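Mideo Cloth Handling Programme
Thread: notice on a position fault in the September recordings

We are publishing this thread to set out what went wrong with part of our September recordings, what the effect was on the robot arm at Juderley, and what we have done since. Partners who have already downloaded the set are asked to read to the end.

The recordings concerned are those of garments being picked up and turned by the hem or corner, made in a furnished room with the hand-held gripper. The operator moves the gripper by hand. Its path and the opening of its jaws are saved, and the arm later learns from both.

The September set holds 2,322 recordings. All of them passed our automatic checks on the day they were made and were released to partners in the usual way. Those checks did not find the fault. 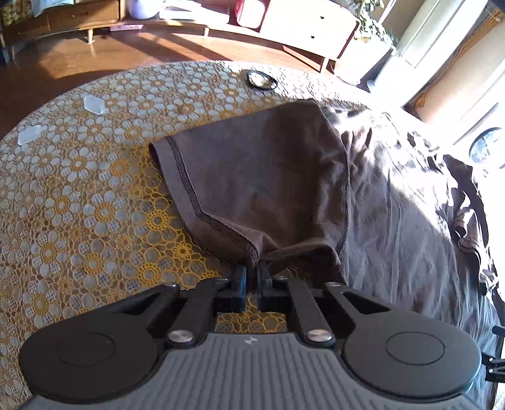
Gripper closed on a corner of brown cloth, September recordings.

The fault came to light at Juderley, where Nuno Matos was running the first trials of the trained arm. On a plain downward reach to a folded shirt, the arm did not slow as it came near the table. The jaws met the table top and the arm continued to push until its force limit stopped it.

No one was hurt. The operator was outside the marked area with a hand on the stop button, as our rules require. Two jaw tips were damaged and have been replaced. Trials were halted that afternoon and the arm was switched off at the wall.

The arm itself was examined first. Raimo Leinonen checked the joints, the force sensor and the mounting against the service record and found nothing out of order. The same reach, programmed by hand without the trained model, stopped at the correct height each time.

Attention then turned to the recordings. Oana Bogdan played back the saved paths beside the video and found that in some of them the height of the gripper changed by 40 mm between one video frame and the next, with no matching movement of the hand.

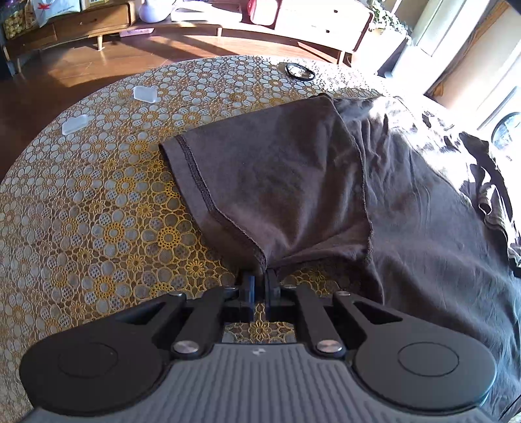
The change in height was small enough to pass our smoothness check, which had been set with larger movements in mind. It was also brief. In most cases the path returned to the correct height once the gripper was lifted clear of the cloth, so the start and end positions looked sound.

Our present view of the cause is as follows. The position of the gripper is worked out from its own camera, which follows fixed points in the room. Strong sunlight leaves fewer usable points, and a repeated pattern makes it possible to take one point for its neighbour. We believe the two together produced the error.

We wish to be clear that this has not been fully proved. Ximeng Xiong has repeated the session with the blinds closed and then with a plain cover on the table. The error was absent in both. It has come back only once in full sun, and we would want to see it more often than that before calling the matter settled.

A separate point concerns the jaw readings. Several partners asked whether these were affected too. They were not. The opening of the jaws is measured inside the gripper and does not depend on the camera — the readings may be used as released.

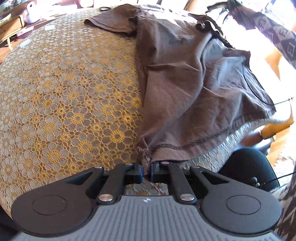
Garments remain the hardest case for a check of this kind. A hem moves as it is held, and a rule that compares the gripper with the cloth will raise false alarms. The new check therefore compares the path with the gripper's own motion sensor and leaves the cloth out of it.

The check was written by Horațiu Tudose and has been run over the whole September set. Recordings that fail it have been withdrawn. A list of their names is in the release folder, and version 2 of the set replaces the first. Please delete the earlier copy, including any models trained on it.

Partners at Iler and Rezende have been contacted directly. Both have confirmed that no arm was run from the first version at their sites. Any other group that has done so is asked to stop and to write to us before resuming.

The following now applies to all trials at Juderley. The lower height limit is set in the arm's controller and cannot be changed by the trained model. The first run of any new model takes place at reduced speed, over a foam block, with two people present.

That height limit should have been in place before the September trials. It was listed in our plan and had been put off while the table was being changed. We accept that this was an error on our part, separate from the fault in the recordings.

Recording will continue during the review. Sessions in direct sun are to be marked as such in the session notes, and their paths will be checked by a person before release.

Questions on the data should go to Oana Bogdan and questions on the arm to Raimo Leinonen, through the usual programme address. We will add to this thread when Ximeng Xiong's repeat sessions are finished.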